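Keslow Town Band - minutes of the June meeting
2 min read
13 shares · 2 comments

Started 7.40pm, late as the rehearsal room was still locked. Apologies taken. Last minutes agreed, one change: the Purham concert was the afternoon one, not evening.

Matters arising
Bass drum head replaced. Old one kept for now, please don't sit on it. Still no answer from the council re parking on practice nights. Write again.

Library
Sorting carries on. 122 sets checked so far, marches done, hymns done, nothing past M in the selections. A lot of second cornet parts missing, and the flugel part for the big medley is a photocopy of a photocopy. Anyone with music at home PLEASE bring it back, no questions asked. Agreed no new music bought until the sorting is finished, except the Christmas book, which everyone wants. Long discussion about whether folders go by number or title. Number, for now. To come back to this.

Uniforms
Jackets from Condico have arrived, sleeves too long on most of the mediums. They will alter them if sent back in one lot. So all mediums back in the bags by next practice, name pinned inside. Trousers are own black, not navy, and not jeans. Ties: two colours seen at Purham, must be the same. The maroon.

Instruments
Baritone valve sticking again, repairer says it needs a proper strip down. Agreed to pay for it out of the playing-out money. The spare tenor horn can go to the training group. E flat bass case has lost a wheel, will try to get just the wheel.

Purham concert
Went well on the whole. Good crowd, rained in the second half but we were under the canopy. Start of the overture ragged, too quick in our opinon. Solo went down very well. They would like us back. Yes in principle, but ask for chairs without arms this time, trombones had no room. Collection counted and banked.

Band history
Founding date came up again. The banner says 1902, the old minute book starts a year later. Leave the banner alone. Wubshet (the cafe on the corner) has offered wall space for the old photographs, accepted with thanks. Need frames. Do not lend originals, copies only.

Training group
13 on the list now, mostly cornets. Want more low brass. Mouthpieces to be washed each week by the player, not left in the sink. Practice stays at the earlier time until the summer break and then we will look at it agian.

AOB
Stand lights: batteries flat, buy more. Coach for the contest to be booked once draw is known. Next meeting straight after practice, same room.

Refreshments
Tea money is down on last year, mostly because people are forgetting to pay at the break. Tin to go by the door from now on. Milk rota on the noticeboard, gaps in it. Squash for the training group to come out of the same money. Tablecloths also raised: plain ones have gone missing, and the white one with the birthday print is fine for cake and socials but not for the raffle at concerts. The curved edge of the table makes any cloth hang unevenly so get a bigger one if buying. Closed 9.05pm.

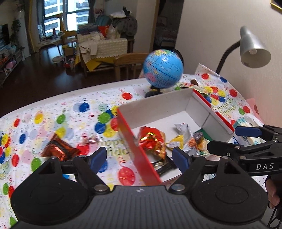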